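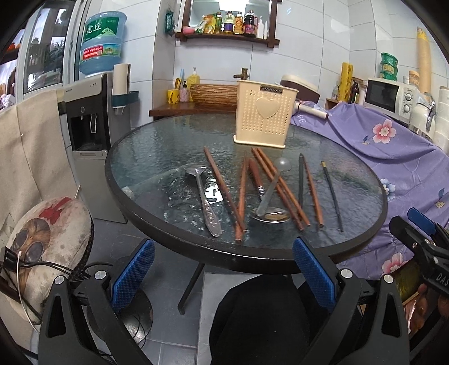 SPEAKER NOTES: WHY WE KEEP ODD THINGS
Talk to the Warkutville Household History Society, 25 April 2022
Rosemarie Grube

Slide 1. Say hello. Wait for the chairs to stop scraping. Admit straight away that I own three potato mashers and live alone.

Slide 2. The matching set is a fairly recent worry. Read the bit from the Van der Merwe inventory: "spoons, divers, none alike". The family had 64 of them and a house with a ballroom. Pause for the ballroom.

Slide 3. Wedding lists. My parents were given a canteen of cutlery for 12 and had, at their peak, five friends. It lived under the bed until I was grown up. We ate with whatever was in the drawer, and whatever was in the drawer had mostly come from my aunt's café in Pakatholm. (She knew. She counted.)

Slide 4. The drawer survey. I wrote to 500 households and 386 wrote back, several at a length I hadn't asked for. Question 6 was "Do you have a favourite spoon?" Read out the reply from the man who takes his on holiday. Don't do the voice.

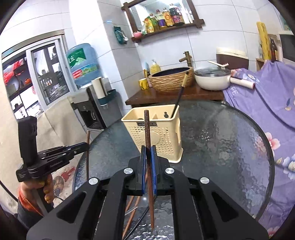 Most people could say where their favourite came from, and hardly any could say where the good set came from, or in two cases where it was. Chopsticks did badly on pairs. One woman in Mernent has had an odd number since August and blames her son-in-law.

Slide 5. What gets thrown out. Skip if running late. If not, the story of the fish knives and the charity shop that gave them back.

Slide 6. Ask the room who has a drawer that won't shut. Hands up. Put mine up first or they won't.

Questions. Somebody will ask about teaspoons and where they go. I have no idea. Suggest tea.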